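June, evening

Back at the bench by eight this morning. The plan for the week is the stirring task, and I have 132 good demonstrations saved out of the 200 we said we would collect. I got 3 more before lunch that I trust and threw out a lot that I don't.

The trouble is still the rod. When I move the arm by hand it goes fine. I hold the wrist, bring the fingers down over the rod, close, make the circles, let go. My own hand feels the glass touch the side and backs off without my thinking about it. But the arm is heavy that way and my shoulder is sore by ten, and my hands are in the camera view the whole time, so those runs are no use for the vision part.

So it has to be the remote. With the remote I get no feel at all. I watch the screen and I watch the beaker and I go slower than I would like. Twice I pushed the rod down too hard and the beaker slid on the board. The varnish is slick. I thought about putting a rubber mat under it, but then all the earlier runs would look different from the new ones, and I would rather not start over.

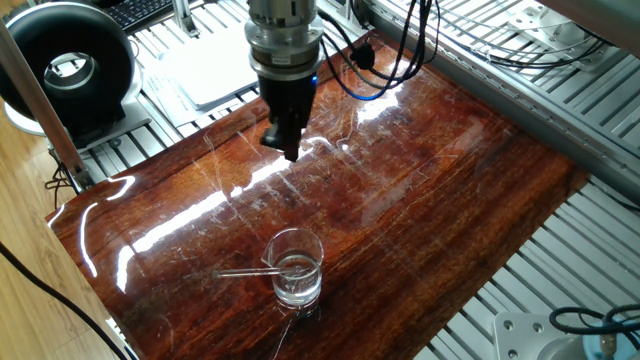
After lunch I changed how I come in. I had been dropping straight down, and any small error left or right meant one finger landed on the rod. Now I stop well above it, turn the wrist until the fingers line up on either side, wait a second, and then go down. It makes each run longer. The pause may show up in what the arm learns, and I might have to trim it later. Sisau does the trimming automatically if the arm is still for long enough, but I don't like what it cuts.

The Poteo controller dropped its connection again at three. Same as last time, the arm just held where it was. I restarted it and lost one run. I wrote the time on the sheet so I can ask Negri about it when I call them about the spare cable.

I also tried the policy trained on the first 114 runs, just to see. It found the rod and closed on it four times out of ten. The other times it came down short and closed on air. When it did get hold, the stirring was all right, a little jerky, with no spill. I think it is short because I was short in the early runs. I remember correcting at the last moment in most of them.

The written notes for Urnetti are due at the end of the month and I haven't begun. They want a page on how long it takes a new person to learn the remote. For me it took most of a week before I stopped mixing up the wrist turn and the forward move.

Tomorrow: ten runs before coffee, with the beaker moved a little each time. Bring the other shoes. Leftover soup for dinner, in bed by ten.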